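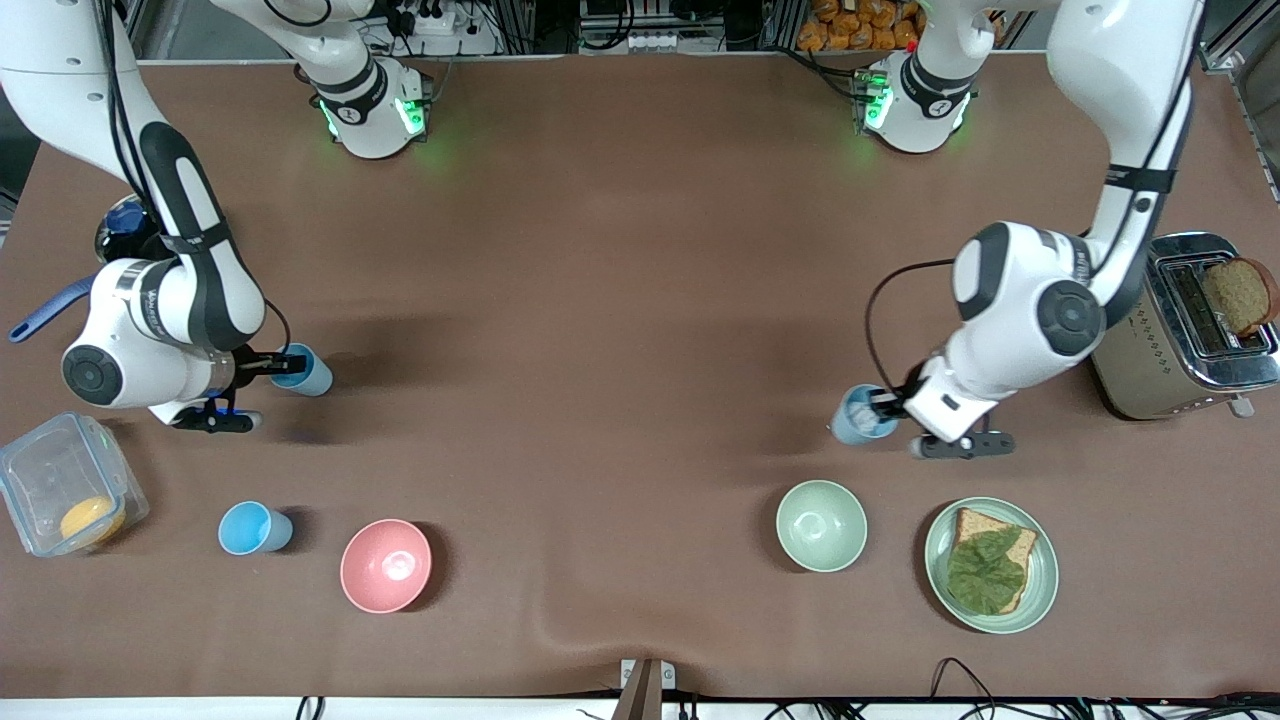
Aisling Corrigan
OK, a few of you asked how we do breakfast at our place in August when it's already sticky by seven in the morning, so I'm going to do a little thread on it (little, she says, knowing herself). It's mostly about cups and bowls and toast. You've been warned!

Aisling Corrigan
First thing, and I will defend this to the end: the toaster lives on the table. Ours used to sit on the counter by the stove and I spent every morning walking back and forth with one slice at a time like a waitress in a very slow diner. Now I reach over and there it is.

Aisling Corrigan
It's a plain stainless steel one, two slots, little silver lever. We had a four-slot monster before it, a wedding present, and I felt guilty for a whole year about giving it to my cousin. She loves it. She has teenagers. It went where it was needed.

Aisling Corrigan
Bread is brown, always has been in this house. I grew up with a father who said white bread was for feeding ducks, and then we all learned you shouldn't feed it to ducks either, so I don't know who it's for now. (I do like it for grilled cheese. Don't tell him.)

Aisling Corrigan
I like to leave a slice standing up in the slot for a minute after it pops. If you lay it flat on a plate right away the underside goes soft and sad. Up in the slot it stays crisp while you hunt for the butter, and in my house hunting for the butter is a real activity.

Aisling Corrigan
The cups! Light blue plastic. I know people have feelings about plastic cups for grownups and I used to have those feelings too, and then we had the summer of the broken glasses, where I was finding slivers under the fridge until Thanksgiving.

Aisling Corrigan
They weigh next to nothing, which does mean they tip over if you look at them sideways. But a tipped cup with some ice in it is a thirty-second problem. You scoop, you wipe, you carry on with your toast.

Aisling Corrigan
My neighbor Dilani Abeysekara is the one who got me putting ice out before anything else. She fills the cups with ice first thing, then goes and does the coffee and the fruit, and everyone pours whatever they want over it. Juice, milk, cold tea. It makes people sit down faster!

Aisling Corrigan
I like the see-through kind of cup for this, the pale blue ones you can see the ice in. A solid cup keeps its secrets and then somebody pours orange juice on top of yesterday's idea of a lemonade. Ask my husband how I know.

Aisling Corrigan
Ice tray tip, small one: fill them at night when you're locking up. I tried filling them in the morning "for later" and later never came. It's part of the bedtime round now, back door, porch light, ice trays.

Aisling Corrigan
Bowls. I own too many bowls and I'm at peace with it. The ones that come out for breakfast are a pink ceramic one with white speckles in the glaze and a pale mint green one, and they don't match, and I've decided that makes them friends.

Aisling Corrigan
The pink one came from a pottery sale at the school gym. I went in for a cup of coffee and a raffle ticket. I came out with a bowl wrapped in the sports section and no raffle ticket at all, they'd sold out. I think I got the better end of it.

Aisling Corrigan
The speckles are the reason I bought it, if I'm honest with myself. You get to the bottom of your yogurt and there's something nice waiting. I don't ask much more than that of a bowl.

Aisling Corrigan
Mint green is for fruit. There's no rule written down anywhere but try putting cereal in it and see what my youngest has to say. Blueberries and peaches look so good against that green that I've given up arguing.

Aisling Corrigan
I set the bowls out empty and let people fill their own. I used to dish everything up ahead of time, very proud of myself, and then I'd scrape half of it into the trash. Now each person takes what they'll eat and I get to sit down while my coffee still has steam on it.

Aisling Corrigan
Now the lidded container, which is the real hero for us. Clear plastic, greenish rim, a lid that latches. It holds whatever got cut or opened or only half wanted, and it sits right out at the end of the table where people can see what's in it.

Aisling Corrigan
Seeing what's in it is the whole trick in my opinion. I had a lovely set of solid white containers once and everything that went into them was never heard from again. I opened one in the spring and closed it right back up and took it out to the bin with my arm straight out in front of me.

Aisling Corrigan
Do check the latches every so often, by the way. Crumbs get down in the hinge part and then it feels shut when it isn't. An old toothbrush gets in there beautifully. I keep one under the sink just for lids and for that groove around the faucet.

Aisling Corrigan
Somebody is going to ask about the brown fabric on the table so let me get ahead of you! Yes, we leave it on at breakfast. Brown is very forgiving. Toast crumbs, coffee, a bit of peach, it takes it all in stride until wash day.

Aisling Corrigan
I had a white one with embroidered corners that my aunt gave me and I was a nervous wreck around it. Every meal I was hovering with a damp rag. It's in the linen closet now and comes out when my aunt does.

Aisling Corrigan
The other nice thing is the sound. Bowls going down on bare wood at six in the morning, oof. On fabric it's a soft little thump and whoever is still asleep stays asleep, and I get those extra few minutes of quiet, which in this house are worth more than rubies.

Aisling Corrigan
For crumbs under the toaster I just lift it once it's cold and unplugged, shake the fabric out over the back steps and put everything back. The sparrows have figured out my schedule. There's one who waits on the rail and I'm fairly sure he's annoyed when I run late.

Aisling Corrigan
Please do empty your crumb tray too. I say this with love, as someone who went an embarrassingly long time not knowing mine had one. I slid it out and it was like an archaeological dig in there. Raisins! We hadn't bought raisin bread since the old apartment.

Aisling Corrigan
Where things go, for those who like that sort of detail: toaster at one side near the outlet, cups and bowls along the front where hands can get to them, the container at the opposite end. I've tried it other ways and I always end up passing butter across a hot toaster with my sleeve dangling.

Aisling Corrigan
Left room on purpose around the toaster, too. I once had a paper napkin leaning on it, and let's just say I now keep napkins in a drawer. No harm done apart from the smell and my dignity.

Aisling Corrigan
Cleanup is 2 people, always. One carries, one washes. The cups get stacked by the sink and the bowls go in last so the yogurt has a chance to soak. My husband carries, and he'll tell you carrying is the harder job. He's wrong but he's very cheerful about it.

Aisling Corrigan
Oh, and let the plastic cups dry all the way before you nest them. I didn't for years and then wondered why they came apart with that awful sucking noise and smelled like a swimming pool bag. Upside down on a towel until lunch, then stack.

Aisling Corrigan
Tahsin Siriwardena asked in the replies whether all this is worth doing on a workday. Some days no! Some days it's toast over the sink. But when I've put the ice trays in and the bowls are clean I'm halfway there already and I usually can't talk myself out of it.

Aisling Corrigan
I meant to put the peach thing in here as well, the one with the lime and a bit of salt, but I've gone on long enough and I can hear someone in the kitchen opening cupboards and not closing them. I'll post it tonight. Remind me if I forget, and tell me what you put in your ice!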